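When the Robot Comes to Work

Hi! My name is Telmo, and I work at a place called Karam, where we pack the boxes of stuff you take on a trip: toothpaste, soap, combs, little bottles of shampoo. A box like that seems easy to fill, right? You do it with your hands and you hardly think. Now try it wearing big oven mitts. That's a bit how it feels to teach a machine to do it!

We teach with a gripper, a tool with two fingers that a person holds and moves by hand. It has a camera on it, so the robot can learn later from what the gripper saw.
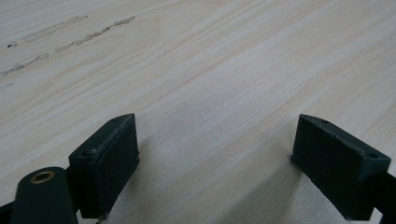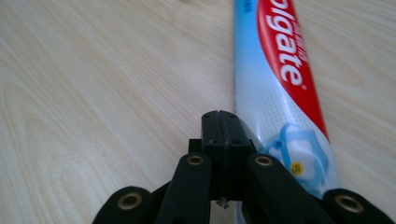

So why would anybody want a robot for this job? Well, let me tell you about my friend Ainhoa. Before, she packed 400 boxes in a shift, and every single one meant the same reach, the same grab, the same twist of the wrist. By lunch her hand was sore (mine too, and I'm not even as fast as she is). A robot arm doesn't get a sore wrist. It can do the same reach all day long and it never asks for a sandwich.

But robots are funny learners. If I show you once how to pick up a comb, you can pick up a pencil too, and a spoon, and a slippery bar of soap. Our robot, which we call Kuven, needs to be shown again and again. A tube is hard for it because tubes are squishy. Squeeze too softly and it slides away. Squeeze too hard and, well, you know what happens to toothpaste!

Ainhoa is one of our teachers now. She does the moves slowly with the gripper, and she is really good at it, because she has packed so many boxes that she knows which things roll and which things stick. Her job changed a lot. She had 3 weeks of lessons first, and she told me she felt like a kid on the first day of school.

Not everybody was happy at the start. Abilio was worried there would be no work left for him, and that's a fair thing to worry about. In some places a machine does come in and people do lose their jobs. Our boss, Leandro, sat down with all 38 of us and we talked for a whole afternoon. Abilio now checks the finished boxes and fixes Kuven's mistakes. He says he misses chatting across the packing table, and I miss it too. The robot side of the room is kind of quiet.

If you want to feel like a robot, try this at home. Hold two wooden spoons, one in each hand, and pick up a sock with them. Then try a grape!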